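Label the table before you touch the arm

I've been meaning to write up my rules for tabletop arm work, mostly so I can stop retyping them in the Lalluro group chat!

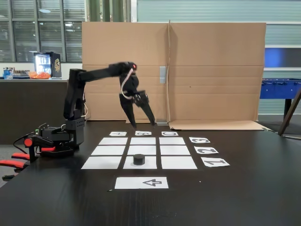

Rule one is names. Every square gets a letter and a number, and you say the letter first. B1, never "the middle one near me." We lost a whole evening in Itbridge to two people who each had their own idea of left (I was one of them, sorry).

Rule two, pick which side the labels read from and write it in the notes. Letters can look upside down to you and be perfectly fine for whoever's sitting across the table.

Next, one piece on the grid at a time until the arm has done 8 clean moves in a row. I used to say 2, and then I watched a run at Lavcombe go bad on the third. Hands stay off the table while the arm has power, even if the piece is a hair off center. Cut power, fix it, start over.

And please log the misses! I have 910 runs in my Panicker folder and the failed ones are what I open most. I'd love to hit 3000 by December, but I'm not skipping the notes to get there.

Still undecided on whether to tape the cards down. Tell me what you do in the comments.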